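Call for Participants: Card Handover and Sorting Study at the Stekotum Lab

We are looking for people who would like to spend an afternoon at a table with a robot and some picture cards, and who don't mind telling us afterward what they thought of it. You need no technical background at all. In fact, some of our most useful sessions so far have been with people who had never been near a robot arm in their lives and came in mostly out of curiosity (and for the coffee, which is decent!).

What the study is about

Our group at Stekotum works on a method we call Halico. The idea is simple to say and has taken us a good long while to get working. When two people sort things at the same table, they hardly ever bump hands. One of them slows down a little, or tips a wrist, and the other one understands and waits. We want a robot hand to give that same kind of small early signal before it reaches for something, so that the person sitting next to it can tell where it is going while there is still plenty of time to move or to stay put.

In January we finished the first round, with 36 participants and 747 recorded reaches. The result that got us excited was this one: when the hand began to curl its fingers early, well before it arrived at the card, people named the right compartment sooner than they did when the fingers stayed open until the last moment. The difference was clear for cards at the back of the box and a good deal smaller for cards at the front. We have a few ideas about why, none of which we are ready to defend in print, and the new round is meant to sort them out.

The task uses a wooden organizer box divided into narrow compartments that step up toward the back, with picture cards standing in them. You sit at the table and rest your hand on the tabletop while the robot reaches. Several cards carry the same picture on purpose, so that you can't guess the robot's choice from the picture and have to go by the movement alone.

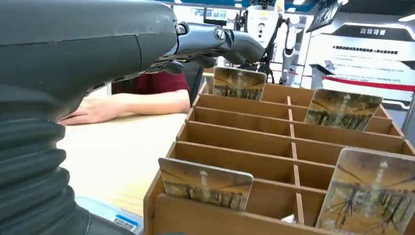 Horácio Simões wrote to us after the first round that he had expected to be watching the fingertips the whole time and found after a few reaches that he was following the wrist instead, and he wondered whether the early finger curl was doing as much work as we thought. He also felt that the pauses between reaches were too short for anyone who likes to think before answering.

We took both points to heart. The pauses are longer now, and the new round has a set of reaches in which the wrist and the fingers give their signals at separate times, which should tell us which of the two people are really reading. If you have opinions of that kind, please bring them along. There is a page at the end of the questionnaire with nothing on it but blank lines, and we read every one that comes back.

What you will be asked to do

A session takes around 40 minutes, plus a little time at the start for the consent form and any questions you have. You will sit at the table and watch the robot reach toward the box, and as soon as you think you know which compartment it is going for, you say so out loud. There are 4 blocks of reaches with a break after each one. In the last block you will be taking cards out of the box yourself while the robot is also working, and we would like you to do that at whatever pace feels natural to you.

The robot moves slowly during all of this, and a member of our team stays within reach of the stop button the whole time. You can end the session whenever you like, and you will still get your full thank-you gift.

Who can take part

You should be 18 or older and able to sit comfortably at a table for the length of a block. Glasses and contact lenses are fine. Left-handed people are especially welcome, as we had very few of you last time and the box does sit a bit differently for a left-handed reach. If you took part in the first round we would love to see you again for a chat, but we can't include you in the new recordings, I'm afraid.

Please wear sleeves that end above the wrist or can be rolled up, and leave bracelets and large rings at home if you can.

What you get

Everyone who comes receives a gift card for Viso, the bookstore across the street from us, and a short plain-language summary of the results once the analysis is done. We will also cover your bus fare if you keep the ticket. Sessions are held in the Żak building, on the ground floor, with step-free access from the parking lot side.

Your data

We record the robot's movements, your spoken answers and the position of your hands. Your name is stored apart from the recordings, and you can ask us to delete your data up until the results are submitted for publication.

How to sign up

Fill in the short form at the Stekotum front desk, or leave your name and a phone number with the desk and we will call you back to find a time. Evening slots are available and tend to go first. Sign-up closes 19 Sep 2019, and if you aren't sure whether you qualify, please ask us anyway.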